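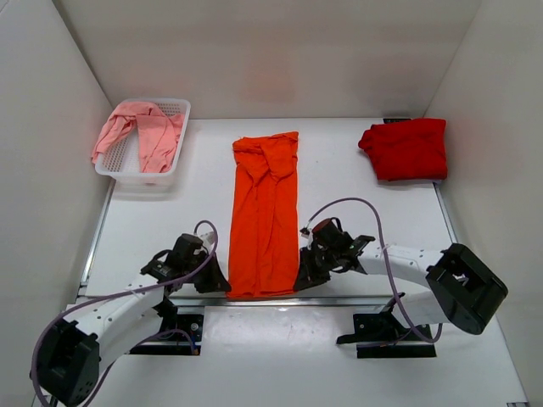
衣物整理：先折好长条，再收成方块

换季的时候，衣柜里最占地方的往往是那些随手一塞的T恤和薄上衣。本期家务栏目整理了一套折衣服的做法，步骤不多，适合在桌面上操作，折好的衣服可以平放，也可以竖着插进抽屉。

栏目的做法由苏特里斯诺·庞阿里布安（Sutrisno Pangaribuan）提供。他在Janddale社区中心带家务班，每期课都从折上衣开始。

一、先清出桌面

折衣服需要一块比衣服摊开后略大的平面。床也能用，但床垫软，布料容易陷下去，折线压不直。桌子更合适，白色或浅色的桌面还能让线头和污渍显眼一些。待折的衣服统一放在旁边的篮子里，带孔的塑料篮透气，刚收下来的衣服放一会儿也不容易闷出味道。上图中，粉色的一件还搭在篮子边上，橙色的一件已经折成长条，红色的一件折得接近方形。

二、折成长条

衣服正面朝下铺平，用手掌从中间往两侧抹一遍。左右两边各向中线折，袖子折回来，压在衣身上。折完以后衣服成为一个竖长的长方形。

领口一带最容易出问题。布料在这里层数多，稍微一拉就会拧在一起。遇到打褶或者拧住的地方，把上端打开重新铺一次，比折完再往外扯省事。

三、收成方块

长条从下摆往上折，薄的上衣折三次，厚一点的折两次。最后用手掌轻按，把边角塞进去。成品大致是方形就可以，一角略微露出不影响收纳。

四、放进抽屉

抽屉深的，衣服竖放，折边朝上，拿一件不会带乱旁边的。抽屉浅的平放，叠四五件为宜。针织类不要竖着塞得太紧，取出来容易有压痕。

读者吉内芙拉·桑纳（Ginevra Sanna）来信问，家里孩子的衣服多，每次折都要一个晚上，有没有办法快一些。庞阿里布安的建议是按颜色或按人先分堆，再按同一种折法一口气折完，中途不换样式。他自己折一篮衣服用时在60分钟以内，其中分堆占去的时间并不少。

也有读者问要不要买折衣板。折衣板能让每件尺寸一致，适合衬衫和厚薄差不多的上衣，孩子的小衣服用起来反而不方便。手折熟练以后，大小差别不会太明显，可以先折上一两个星期，再决定买不买。

家务班一月继续开课，每次课2小时，材料费400元，费用包含一只收纳篮。报名请到社区中心前台登记，参加者自带几件上衣，最好厚薄都有。去年参加过的读者可以直接报第二阶段，内容是床单、被套和带帽外套。

下期栏目介绍毛巾的折法和浴室柜的分层。

阅读 超过1000　分享 60　评论 2

相关内容
抽屉隔板怎么量尺寸
Borkumetti收纳盒使用一年记录
羊毛衫过季前的清洗与晾晒
Flornow社区旧衣回收点开放时间
床单四角怎样折得平整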